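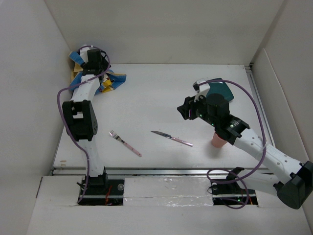
Blue and yellow cloth in the far left corner of the table, folds as found.

11 January 2023
Notebook: cloth handling, crease work

Continued with the blue/yellow piece. It has a printed area on the yellow, so it is a poor choice for the crease measurements (print stiffens the fabric and the fold lines jump across it), but it is good for the sorting sheet, where we need pieces that show two colors in any state. Keeping it in the set for that purpose only.

Corner position. A cloth bunched up against the junction of two walls does not relax the way the same cloth does in the open. The walls hold the folds up. Left alone in the middle of the table it settles within a few minutes and the height reading stops drifting. In the corner I waited 17 minutes on the Barnero cotton and the reading was still moving at the end. Segundo Sánchez saw the same thing in July and put it down to static from the wall panels. I don't think it is static. I wiped the wall with the damp cloth before the second run and got the same drift.

For the log: corner runs are to be entered separately from center runs. The old sheet has one column for both. I have split it and marked the earlier entries "position unknown" where the notes don't say. Rigoberto Alvarado, please check yours; I could not read two of them.

Starting state. We have been writing "crumpled" for everything that is not folded. Proposed wording until someone objects:
loose heap: dropped from the hand, no pressing
pressed heap: dropped, then 1000 g plate for one minute
cornered: pushed by hand until it touches both walls
Only the third is new. Note which color is mostly on top, and whether the print shows. Do not straighten anything before the height is taken.

Tabletop. White surface makes the light fabrics hard to outline by eye. Blue is fine, the strong yellow is fine, the cream Flodmont toweling is nearly useless. Tried the gray mat from the Trudberg bench under the cream piece. The outline was better, but the mat grips the cloth and changes how it spreads, so those nine runs are out. They stay in the book with a line through them.

Washing. All pieces except the Rivadeneyra linen have now been through one plain wash, no softener. The linen shrinks and I want its dry weight first. Scale read 917 g for the full stack of the others, bag included. Bag not weighed, will do it before the next wash.

Open items
Bag weight.
Center runs on the blue/yellow piece, loose and pressed, for comparison with the cornered state.
Second wall wipe with plain water, then with the antistatic spray, same cotton, same wait. If the drift is the same after the spray I will drop the static question.
Ask Segundo where the spare one-minute timer went.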